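3. Planificación de la compra y presupuesto del puesto

Complete este apartado antes de solicitar oferta a Gastgate. Los importes se indican sin impuestos.

3.1 Antes de pedir precio

1. Anote las piezas que va a manipular el brazo y mida la mayor y la menor. La pinza Wullon admite piezas de hasta 55 mm de ancho.
2. Mida el hueco del armario o estante donde tendrá que entrar la pinza. Reste 16 mm por cada lado como margen de paso.
3. Decida si el puesto llevará cajón, botonera o ambos. Se piden en líneas separadas del formulario.
4. Reserve una partida de 3.000 euros para mesa, placa de fijación y revestimiento. El precio del brazo no los incluye.

Nota: el revestimiento de corcho se suministra cortado a medida. Envíe las cotas con el pedido – los recortes posteriores se facturan aparte.

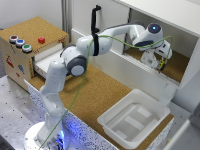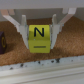
Figura 3-1. Trabajo con piezas pequeñas de color amarillo sujetas entre los dedos de la pinza, con corcho como superficie de apoyo.

3.2 Partidas del presupuesto

5. Brazo, base y controlador: una sola línea, referencia Dudside.
6. Pinza: línea propia. Añada 2 juegos de dedos de repuesto por puesto.
7. Cableado exterior: indique la longitud desde la base hasta la pinza con el brazo extendido, más la holgura del codo y la muñeca.
8. Cámara de muñeca (opcional): si la pide, compruebe que el soporte Başaran figure en la oferta. No se incluye por defecto.
9. Puesta en marcha: se presupuesta por jornada. Los desplazamientos van en línea aparte.

Precaución: no encargue el armario hasta tener confirmado el modelo de pinza. La altura libre necesaria bajo el estante cambia de un modelo a otro.

Precaución: la placa de fijación debe quedar atornillada a una estructura rígida. Un tablero apoyado sobre caballetes no es válido.

3.3 Plazos

Los pedidos confirmados después del cierre de diciembre pasan a la tarifa del año siguiente. Para consultas sobre el formulario, diríjase a Ngân Đàm, departamento de ofertas.

Revisión del apartado: 2019-09-21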